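Ticket 129: Protective stop on descent into source bowl, clears on reset, returns
Queue: Cell support, Nandirwood
Product: Cevau cell controller with Leone two-finger gripper
Opened by: Yanling Lu
Assigned to: Lino Farina
Priority: Normal, raised to High after second comment
Status: Closed, procedure change accepted

Original report (Yanling Lu)

The arm goes into protective stop during the last part of the descent, before the close command is sent. The controller logs "external force above limit, tool Z". Resetting from the pendant clears it and the next pick usually runs. The stop comes back at no fixed interval. Approach speed is 200 mm/s, contact limit is 20 N. Both are the values in the Flomeo site rules for bench cells and neither has been edited.

The operator on the earlier shift was resetting and continuing without a log entry. I have asked for that to stop. Section 4 says that a protective stop is inspected at the cell before it is reset, and that the inspection is written down even when nothing is found.

Comment 1 (Lino Farina)

Please do the following in order and post the results. Don't change any limits yet.

1. Home the arm with the bowl and the cup off the work area.
2. Close the fingers with no part between them and read the position value.
3. Compare the tips from the wrist camera at that position.
4. Zero the force sensor with the arm stationary and the tool pointing straight down.
5. Run the descent over bare table, stopping 20 mm above the surface.

Step 4 is often done with the tool at an angle. If the payload mass or center of gravity is entered wrong, the error is hidden in that pose and shows up in others.

Comment 2 (Yanling Lu)

Steps 1 to 5 done. Home position is correct. Closed position reads zero. Force reading after zeroing drifts less than the sensor tolerance. Descent over bare table did not stop.

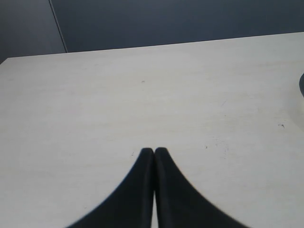

Wrist camera, fingers closed.

The tips come up at nearly the same height in the view, the right one very slightly higher. The gap between the inner faces is narrow. I don't know what difference at the tips is allowed. The Flomeo rules say "aligned" and give no number. There are also small specks on the table surface. I will wipe it before the next run.

Comment 3 (Lino Farina)

That difference is too small to judge from a camera view, and the camera mount itself can be rotated by a degree or so. Measure with a feeler gauge against a flat block. If both tips touch the block under light contact, call them aligned. I agree that the rule needs a number.

The specks won't cause a force stop. Section 7 does require a clean surface before calibration, so record the wipe.

If the descent runs over bare table and stops over the bowl, the remaining candidates are contact with the contents, contact with the container, and cable drag. Wrong payload would probably have shown in step 5. Send the payload entry anyway.

Comment 4 (Yanling Lu)

Both tips touch the block. Payload entry matches the gripper data sheet, but the tool cable is not included in it. Table wiped and recorded.

Comment 5 (Ada Caruso)

Adding myself as the owner of the site rules. Has the contact limit been changed at any point during this ticket? I see a second configuration file with 35 N in the same folder.

Comment 6 (Yanling Lu)

The 35 N file came with the demo package and was never loaded. The controller audit list shows one active file, the 20 N one. I have moved the other out of the folder.

Comment 7 (Lino Farina)

Thanks. The contact limit is a safety setting and goes through the risk assessment. A pick that needs more force than the limit allows is a pick to be redesigned.

Please run the normal program at reduced speed and watch the wrist at the lowest point. Someone stays within reach of the emergency stop for the whole run.

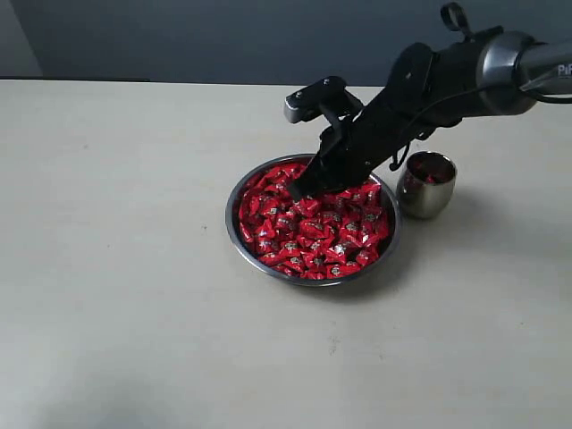 Cable routing is covered in section 5 of the rules, and the wording assumes an open work area: "slack shall be secured so that it does not enter the path of the tool." It says nothing about the path of the cable relative to other objects once the wrist is tilted. With the gripper steeply angled into the candies, the cable hangs in a loop under the arm and passes near the rim of the metal cup, and the cup stands almost against the bowl. A small shift of either container, or a pick further to that side, could put the loop on the rim. I can't say from this that it has happened. It does fit a fault that comes and goes and is absent over bare table.

The second point is the finger position. The fingers are pressed together with the tips down in the pile. If the program sends them in closed and opens them afterward, the opening motion pushes against packed wrappers. Yanling, please check the order of the commands.

Comment 8 (Yanling Lu)

The program descends closed and opens at depth. The stop is logged before the open command as well as before the close command, so the opening motion does not explain it. The descent itself may, where the pile is high.

Changes made, one at a time, with a run between:

a. Cable clipped closer to the arm, with enough slack left for full wrist rotation – checked by hand at both ends of travel.
b. Cup moved away from the bowl and its place position taught again.
c. Approach speed lowered for the last 40 mm only.

After (a) the stops were fewer. After (b) there were none in the same length of run. Change (c) was kept at Ada's request.

Comment 9 (Lino Farina)

Run 1,000 cycles on the final setup, attended, with the log on.

Comment 10 (Yanling Lu)

Completed. One protective stop, inspected before reset: a candy standing on end under the fingertips. Entry made.

Comment 11 (Ada Caruso)

Section 5 will read: "Cable slack shall be checked at every taught pose, with all containers in place, including poses where the tool is tilted." Section 6 gets the flat block test for fingertip alignment. Llinos Craddock will review both before they are issued. The approach speed for bench cells stays at 200 mm/s as an upper value.

Closed 22 July 2023. Reopen under the same number if the stop returns with the cable clipped.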